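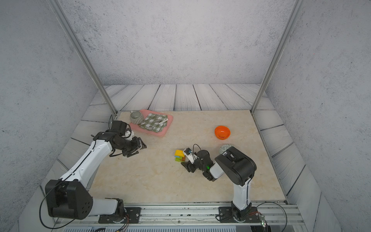
Comparing Camera Views and Controllers for a Two-Arm Brick Task

Urnstead Robotics Lab, second-year project, final report

1. Purpose

The goal of the project was to find out which camera views a two-arm cell needs to pick up a short stack of toy bricks without knocking it apart. We also compared two controllers, Brilia and Gatik, on the same task. Last year's group had only used the fixed camera, and their report said most of their misses came in the last bit of travel before the fingers closed. They suspected the camera but did not test it.

We did not change the grippers. Both arms kept the same two-finger type for the whole project, so differences in the results should not come from the fingers.

2. Setup

Both arms are bolted to an aluminum rail along the front of the table. There were three camera views: one fixed view of the whole table and one view from each wrist. All of them were recorded on every trial, but the controller was only allowed to use the ones listed for that condition.

The bricks start near the middle of the table where either arm can reach them. The other objects stay on the table during the trials. These include a pink tray with a checked napkin on it, a small pot and an orange bowl. We thought about clearing them off, and decided against it after the first week. With a bare table the fixed camera looked better than it really was, and the later parts of the course use the full set of objects anyway.

Brilia plans the whole reach from the first picture and then corrects it at a fixed rate. Gatik plans a short piece of the reach, looks again and plans the next piece. Both were run with the speed limit set to the same value. Logging was done with Sani, which stores joint positions and all the views with one clock. We had to restart Sani between conditions or the time stamps drifted.

3. Method

We tested three conditions with each controller:

Condition A: fixed view only
Condition B: wrist view of the working arm only
Condition C: fixed view plus both wrist views

A trial counted as a success if the gripper closed on the stack, lifted it and held it until the operator called the end. If a brick came loose it counted as a failure even if the rest was held. If the arm stopped itself on a force limit, that was logged separately as a stop.

In all we ran 115 trials that could be scored. Trials where the operator hit the stop button by mistake were thrown out and repeated. The stack was rebuilt by hand before each trial and set down by eye, so its angle was never quite the same. We wanted some variation here, but we should have recorded the angle and we did not. 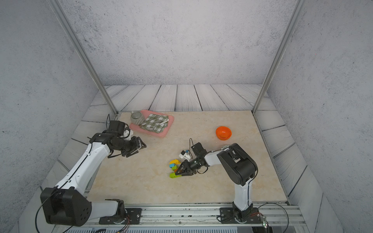
Figure 2. Fixed view, right gripper at the bricks and left gripper open near the tray.

4. Results

Condition A was the weakest with both controllers. The fixed view gave a good first estimate of where the stack was, and the arm got close to it almost every time. The trouble came at the end of the reach. From the fixed camera the gripper hides part of the stack when it comes in close, and the controller then has to guess how far the near finger is from the bricks. The usual failure was a finger landing on top of a brick.

Condition B did better on the final approach and worse on everything before it. When the arm started with the stack out of the wrist view, Brilia sometimes headed toward the orange bowl. Gatik did this less, as it looked again sooner. Once the bricks were in view, both controllers lined up the fingers well.

Condition C was the best for Gatik. For Brilia, C was only a little better than B, and it was slower to start moving. We think the extra views delay the first plan, but our logs do not separate planning time from image loading, so we can't say for sure.

The view from the second arm helped more than we had planned for. When one arm is working, the camera on the other wrist sees the grasp from the side, and the contact between the finger and the brick is clear.
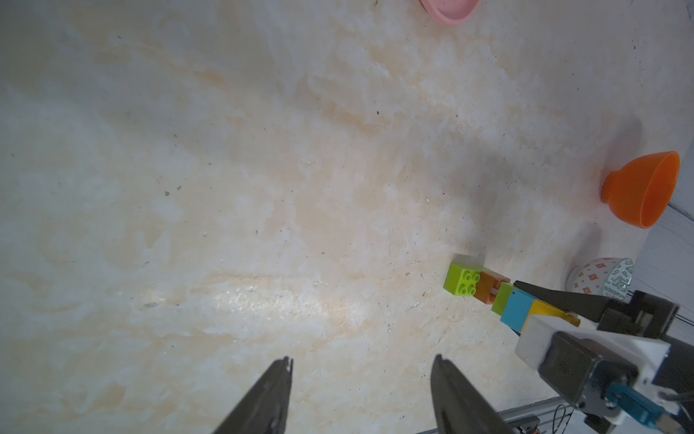 Garba Ekpo wrote on our draft that the side view is only useful if the second arm is parked in a good spot, and asked whether we had kept it in the same spot for every trial. We had not. The parking position was set at the start of each session and it moved between sessions. He also asked us to say that a parked arm is not free to do its own work, so Condition C has a cost that our success count does not show. We agree with both points.

5. Problems

The tabletop is shiny and the light from above makes a bright band on it in the wrist views. Lowering the exposure helped with the band but made the darker objects hard to tell from their shadows. We left the exposure alone after that.

Cable routing took up a full Monday. The wrist camera cable needs enough slack for the wrist to turn, but too much slack puts it in the way of the view.

Sani saved some 3,000 frames from the early sessions with the left and right wrist labels swapped. We found this while making the figures. The labels were corrected and the affected trials were checked by hand.

6. What we would change

Fix the second arm's parking position and write it down. Record the stack angle. Log planning time separately for each controller. It would also be worth trying the fixed view together with only the parked arm's wrist view, which we ran out of time to test.

The trial sheets and the settings files for Brilia and Gatik are in the Urnstead project folder under the September heading.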